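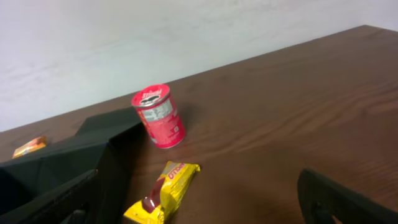

Nestham Walkers Forum > Food and kit > What do you eat on the Skarno path?

mossyboots
I'm doing the whole Skarno path in November, 49 miles over three days, and I'm trying to sort out food. The café at Saarinen shuts for the winter, so there is nothing to buy on the middle day. Last time I took mostly sandwiches and they were a mess by lunch. Would you take snacks for the day and cook at night, or skip the stove altogether?

hillfoot_dan
Skip the stove. Mine weighs more than the food it heats. I take crisps, cereal bars, a block of cheese and some oatcakes, and eat a bit every hour. Put each day's lot out on the kitchen table the night before. You soon notice if it's all sweet stuff.

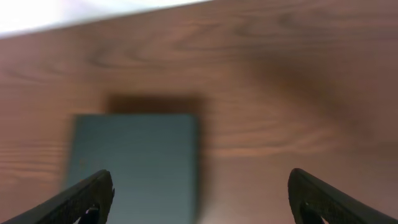

Eero Leinonen
I don't agree about the stove. In November it is dark by the time you get to the second bothy and a hot meal makes a big difference to how you sleep. I use a small Clolteck burner and one pan. Cold cheese for three days is fine in June.

hillfoot_dan
I've done it in November. Flask of soup from home on day one, cold after that. I was all right.

pennyfield
Day one isn't the problem though, is it? By day three everyone is sick of whatever they packed. I do a mix of both:

1. Chocolate or a nut bar in the coat pocket, where you can get at it without taking the pack off. Chocolate goes very hard in the cold, so keep it on the inside.

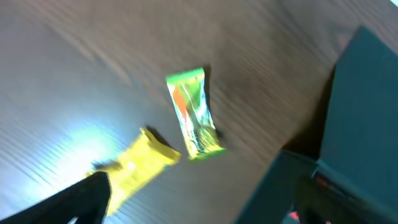

2. Something salty for the afternoon. Tubs stop crisps getting crushed, but they take up a lot of room.

3. Porridge for the morning, which does mean taking a stove. Eero is right on that one.

4. A spare bag for rubbish. There are no bins between Saarinen and the road, and last year the stream by the bridge was full of wrappers.

mossyboots
Thanks, that's useful. I hadn't thought about rubbish. Does it all just go in the top of the pack?

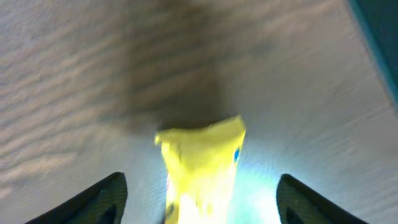 tarnside
Outside pocket, with the bag tied shut, or your spare socks will smell of tuna. I'd still leave the stove at home and take 2 flasks. The tap at the first bothy is off in winter as well, so fill up before you set out.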